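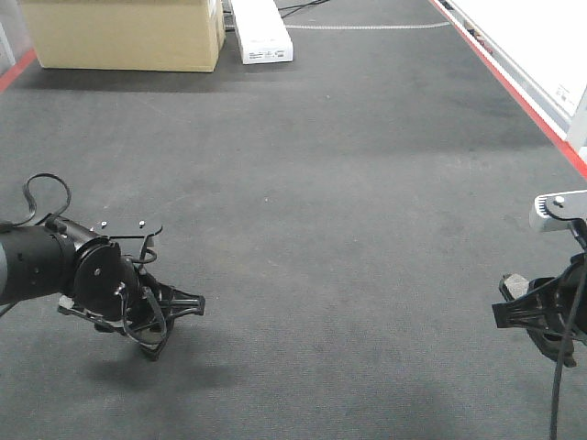 The carpet end, with the cardboard.

To: packing-bench list
Subject: Re: Re: Where the pads go (and the boxes, and the carpet)

Replying inline because the original had eleven separate complaints in it and I only disagree with most of them.

> I came in at 6:40 to start the Falcão order and couldn't get the cart
> past the boxes on the carpet. Could whoever is in charge of the boxes
> please be in charge of them?

I put my hand up for the white one. It's long, it has small print on the near end that I have never read, and I laid it down lengthwise on the grounds that a long box standing upright eventually becomes a long box lying down anyway, usually with someone under it. It's staying until the Livska order is signed off, because Livska won't take anything back without its original packaging. I found that out last time at a cost of 436 dollars, and I'm told I still bring it up too often.

The big tan box I don't claim. It was there when I got in. If it's yours, please write your initials on it, or flatten it and put it with the others. It would hold a fair amount of packing paper if we wanted a packing paper box, and I suspect that's how it will end up, by the usual process of everyone dropping paper into it.

> Also the cables behind the white box. I have stepped over them for
> weeks and I'm starting to lift my feet at home.

Agreed. Going over them with the cart is worse than stepping. I'll get the flat rubber cover strip out of the Delto cupboard and run it along the back. There's also a thin gray line curving over the carpet from near the white box, and I have looked at the picture long enough that I couldn't swear to tape or cable. Whoever goes over there next, please poke it and report back. If it's tape, it was somebody's idea of an aisle, and I'd like to know where they thought the aisle was going.

> The steel table is the wrong table. Everything slides, everything
> rings, and you can't see the marks on a dark pad with that glare
> coming off the top. What was wrong with the old bench?

The old bench was wood and it drank oil. You could press a thumb on it in February and leave a print. I'll grant you the glare, which is fierce on the left and right of the top and leaves a usable stretch in the middle. So use the middle. 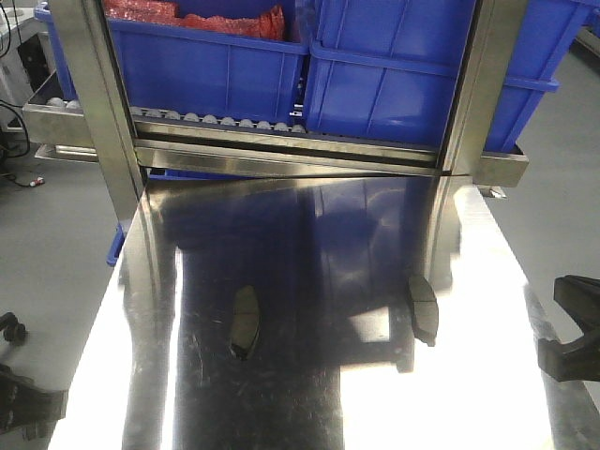

Steel table, two pads, blue crates on the rollers behind.

I'd ask people to notice the pads. One is lying toward the left, at an angle, and the other is near the back edge, more or less upright, with its dark friction face toward its own reflection. I make no accusation. But if we're going to have a rule that a pair gets packed facing the same way (and we do have that rule, it's on the sheet, I laminated the sheet), then it would be nice to see a pair that had heard of it.

My proposal is dull. Both pads flat on the table, backing plates down, same way round, side by side in the middle where you can see the friction face without squinting. You look for chips and you look at the edges, and then they go in the sleeve together. A pad left at the back edge is a pad that ends up on the floor, and Mastov has sent back enough with a nicked corner that they now write "corner" on the form in advance.

> And can we PLEASE agree what the blue crates are for. I was told the
> left one is for packing material. Then I was told it's for returns.
> I put returns in it. I was told off by the person who told me it was
> for returns.

I was that person and I apologize. I had it backwards that morning. The crate between the uprights is packing material, and you can tell by the crumpled red stuff showing over the rim (somebody's contribution, and I'm not going to argue about whether it counts as bubble wrap). The big one on the right, with the ribs down the front, is finished pairs. The third one, off to the left behind the upright, is returns. I'll put a label on each of them and we can all stop relying on my memory.

Finished pairs should be no more than 200 to a crate. I know it will hold more. I've watched it hold more. The trouble starts when somebody has to lift it off the rollers, and I'd like that somebody to keep the use of their back through the end of the Falcão job, which stands at 1,235 pairs. Seven crates, then, with the last one light. Please don't top up the first six to save yourself the seventh.

> The rollers are great by the way. No complaints about the rollers.

I have printed this sentence out.

One small thing about them, then, while spirits are high. The little gray domes only work if nothing's wedged among them. Sleeve offcuts get in, the crate stops dead, and then people shove, and a shoved crate comes off faster than anyone has planned for. Run a hand along the row before you start. And there's a bit of blue plastic poking out down by the table edge, below the left upright. I don't know what it's off. If a crate is missing a bit, that would be it.

> Last thing. Who chose carpet?

The previous tenants, who sold insurance. I've asked about taking it up and the figure I was given made me fond of it. It's a mottled charcoal with scuffs and a few paler patches, so at least it won't show one more. Brake dust will be a different matter, so please shake the sleeves out over the table and wipe down after. A dry cloth first, then the damp one. The other way round just makes paint.

To sum up who's doing what, as far as I can bully anyone by email: I'm doing the crate labels and the cable strip. The white box waits for Livska. The tan box has until the end of the week to find its people. And whoever took the good tape gun from the Delto cupboard can leave it back there at any hour, no questions, I'll be at lunch.

-- 
sent to the packing-bench list
to leave the list, reply with "leave" in the subject line and wait a surprisingly long time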